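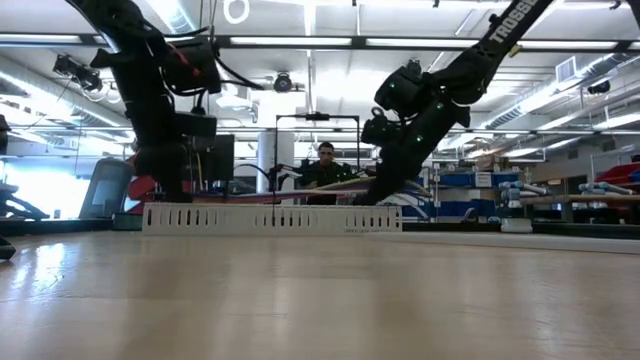

Looking after your car battery when the car stands idle

Posted 11/04/2022 in Workshop Tips

A car that is used every day mostly looks after its own battery. One that sits on the drive for weeks at a time does not, and we get more calls about flat batteries from owners of second cars than from anybody else. The tips below are for ordinary 12-volt lead-acid batteries in petrol and diesel cars. Hybrids and electric cars have their own rules, so go by the handbook.

Check it before you need it

A cheap multimeter will tell you most of what you want to know. Leave the car locked for a few hours, then measure across the two terminals with everything switched off. A healthy, fully charged battery reads 12.6 volts or a little over. At 12.4 it wants charging. If it is down at 12.0 it is as good as flat, and leaving it like that will shorten its life.

Write the reading on a bit of masking tape and stick it inside the bonnet with the month. If the August figure is good and the next one is well down, you either have a tired battery or something is drawing current.

Clean the terminals

White or greenish crust on the terminals is common and easy to shift. Wear gloves and eye protection. Take off the negative lead first, then the positive. Mix a spoonful of bicarbonate of soda in a mug of warm water, brush it on with an old toothbrush, wait for the fizzing to stop and wipe with a damp rag. Keep the mixture out of the cells if yours has removable caps. Dry everything, put the positive lead back on, then the negative, and finish with a smear of petroleum jelly.

Some radios ask for a code after the battery has been off. Find the code first.

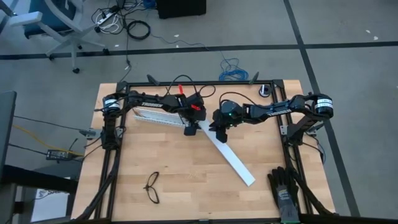 Charging at home

Use a smart charger that stops by itself when the battery is full. Charge somewhere with plenty of air, well away from the boiler or anything with a flame. Red clamp to positive, black clamp to the negative terminal or to the earth point shown in the handbook, and only then switch on at the wall. When you finish, switch off at the wall before touching the clamps.

The charger we lend out is the Kivska with the long lead. It is slow, but it copes with a battery that has been left low. Our customer in Lustwood with the old estate keeps his on one all winter. The car has done 794 miles since its last service and starts first time.

Never charge a battery that is frozen, cracked or swollen. Have it replaced.

Small drains

Dash cams, trackers and phone chargers left in the socket all take a little. So does a boot light that stays on with the lid shut — leave your phone filming in there if you suspect it. Unplug what you can before leaving the car for a fortnight or more.

A short run to the shop will not put back what the starter took out. Half an hour on a main road is far better than ten minutes idling on the drive.

Getting rid of the old one

Do not put it in the household bin. The Rokholm tip takes car batteries at the metal bay, and we will take your old one when we fit a new one. Fitting is 86 pounds for most small cars, battery included. Carry it upright, in a plastic tub if you have one, and keep it off the back seat.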